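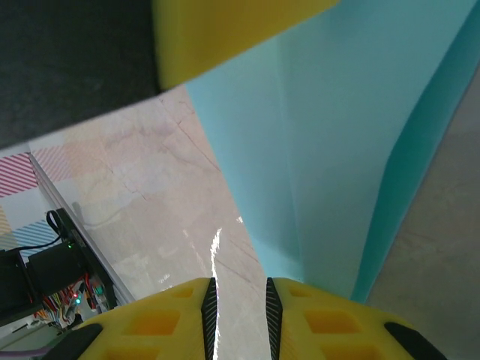

Slide 4. Wrist view, fingers apart over the bench. Light blue sheet at upper right.

Say first: this is the wrist camera only. The overhead view comes on slide 6.

Point to the black ridged pads on the inner edges of the yellow fingers. The groove pattern is the third one we tried. Versions one and two let the sheet slide during the lift.

Then the glare in the gap. The tabletop is glossy and the reflection sits exactly where the edge finder wants to look. Lowri Gronow masked that strip in software in January — keep this short, she covers it in her own slot.

Task for the club entry (project name Plolidetti): pick up one sheet by its edge, fold once, release. No human contact after the start signal.

Numbers, read slowly:
Training runs recorded: over 2,000
Runs kept after checking: 1,000
Folds attempted in the test week: 378
Failed at first contact: 63

Do not give a percentage for the whole task. Only first contact was scored the same way throughout.

Wiring at lower left: if asked, say the loom will be tidied before the regional round. Both green lights are on in this view. Do not get drawn into the controller choice.

Next slide: Palomino, the second gripper. Pause for questions on the pads before moving on.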